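Oct 31, 2024

Slept badly again, but the day was good. In the morning I had the call with Arturo, who still believes that by next year a machine will tidy his whole flat. I told him I have 19 pages of notes which say the opposite. He laughed and said I am old.

I want to be fair. In April the arms could not pick up a sock without pushing it off the table. Now they fold a towel in nearly 4 minutes, if the towel is lying well. My mother needs eight seconds and she is talking at the same time. Noemi says I should not compare with my mother.

After lunch it was the hats. Lucrezia wants them put away on the tray, every one, because at Sanna the shop girls do this all evening after closing.

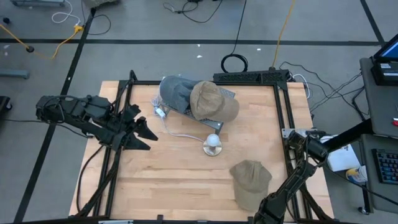 Hats are harder than towels, I think, because a hat has a right way up and a cloth does not. The grey denim one and the corduroy one are on the tray, but the denim one lies on its side, and in a shop somebody would come and correct it. The olive one is still upside down on the wood near the right arm. For a child this is a small job. For us it is a week, maybe more.

Liviu asked if I would buy such a machine for my home. I said not yet, and then I thought about it on the whole bus ride. I must write to Hideaki about the fingers tomorrow, and buy rice.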